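The workroom at Cheetham, bit by bit

Welcome to the gallery page for the workroom! If you've come over from the kitchen pages, you already know I can't leave a room alone once I've started on it, and this one had been waiting its turn for ages. It's the long room at the back of the house in Cheetham, 10 feet wide and a good deal longer than that, and for years it was where everything went that didn't have a place (paint cans, the spare heater, two broken fans, a box marked KEEP with no clue as to why).

I started in October, mostly in the evenings, with the radio on and the back door open for as long as I could stand it. The plan was to get everything off the floor and find one good spot for the stuff I use every week. I'd also promised myself some color in there. Gray is easy to live with in a workroom and hides a lot of dirt, but a whole room of it gets gloomy by four in the afternoon – so yellow it was, the brightest one I could find. It's a Vanetton shade and the lid just says Yolk.

I was nervous about it for a whole week. I had a test patch up behind the door and I'd go in with my coffee, look at it, and go back out again. Then I got up one gray morning, saw it from the hallway, and went straight back to the store for more.
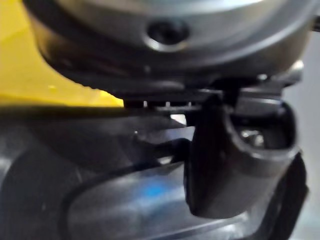

The small parts took longer than the painting did, by miles. I tipped all the jars and cookie tins out onto an old sheet and sorted the lot by hand, screws and bolts and washers and those little plastic caps that come with every flat-pack thing you ever buy. And yes, I counted the screws! There were 1,173, and that's after I threw out the rusty ones. They live in Handar drawers now, the shallow kind, with masking tape labels that I'll replace with something nicer when I get around to it.

I bought 8 of those drawer sets and could happily have used a couple more. They stack well if you put the heavy stuff at the bottom. I did not do that the first time, and I was picking up hex nuts for days.

The bench is a Giletum, secondhand, and it cost me $60 plus a very slow drive home. The top had old glue all over it, so I went at it with a scraper and then a sander and then the scraper again. It still has a dip near one end where somebody must have hammered in the same place for years. I've gotten fond of it. Round things roll there and stop, so at least I know where to look for them.

Still to do: the light over the far end (it buzzes), the shelf brackets, and some kind of answer for the extension cords, which I've been hanging on a coat hook up to now. The hook holds up to four of them before it starts leaning. If you've got a tidy way of storing the long ones, please leave it in the comments – I've tried the figure-eight wrap and mine just comes undone.

The hallway closet is next, and I'll put those pictures on their own page once I can get the door open all the way.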